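We've had the Flustow two-arm bench kit since January, and I said I'd write it up once we had enough hours on it to be fair. It is a pair of tabletop arms that you teach by remote control. You move two small leader arms by hand, the big ones copy you, and the software records the run. We use ours for kitchen tidying jobs: passing small items from one gripper to the other, racking, sorting.
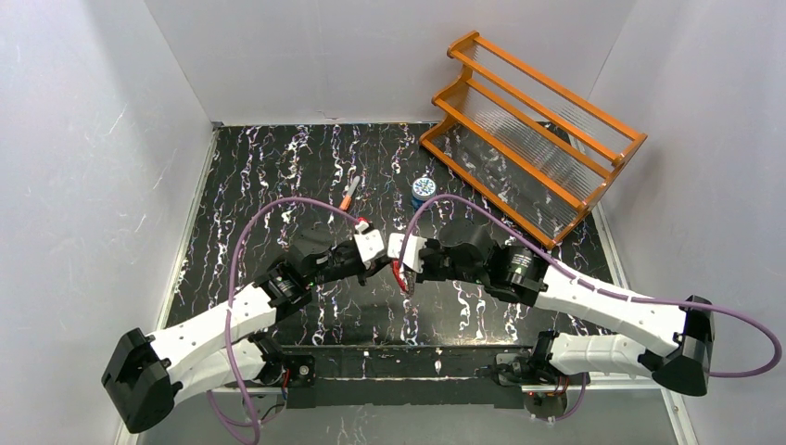
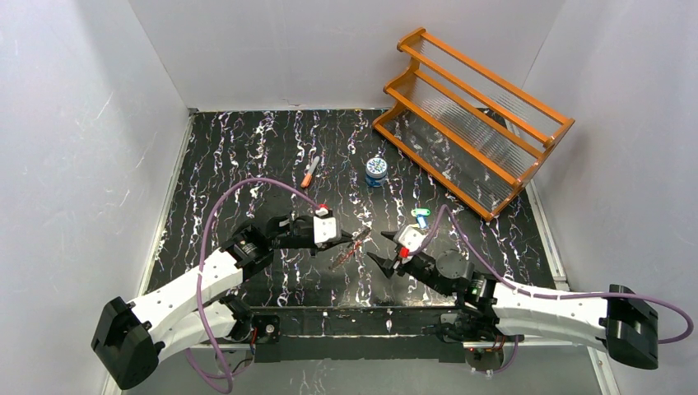
*Both arms over the dark tabletop, with the wooden rack at upper right.*

**Setup.** Two people can do it in a morning. The arms came with the base joints already set, and the brackets went onto our front beam without drilling. The printed manual is thin. Page 47 has the only useful drawing of the cable path, and it should be on page one.

**Feel of the leader arms.** Good. They are light enough that you can work for 40 minutes before your shoulders complain. The lag is small, and after a day I stopped thinking about it. The trigger for the grippers is stiffer than I'd like on the left side. Oľga Skála, who has done more of our recordings than anyone, swapped the spring for a softer one and now won't use the stock one.

**Handing over.** Passing an item between grippers is the hardest thing to show cleanly, and most of our bad runs are handovers. The trick is to let one arm hold still and do all the moving with the other. If both hands chase each other, the recording is full of little corrections and the trained policy copies them. Hold slim items by the middle. You get an end to aim for on the other side, and the fingers don't knock together.

**Cables.** My main complaint. The purple lines loop up high over the wrists and along the links, and you have to keep them in mind whenever an arm swings wide. I'd pay extra for something routed inside the shell.

**Recording software.** Plain and dependable. One pedal starts a run, another throws it away. We have 4000 runs saved and have lost 2, both from a full disk. Relabeling is slow — you have to open each run by itself — and the export to Petden drops the notes field unless you rename it first.

**Compared with the Stusex.** We tried a Stusex unit before buying. It reaches farther and the grippers close harder, but the leader arms are heavy and new people took much longer to get a usable run. For teaching by hand I'd take the Flustow. If your work is mostly lifting, try the Stusex first.

**Surface.** A small point, but our tabletop is shiny and busy with veins, and thin dark parts are hard to pick out against it on the monitor. Get a plain matte mat if you work with small pieces. Ugwu sells one that fits between the side rails if you trim it.

Four stars. I'd buy it again, with a spare set of trigger springs in the same order.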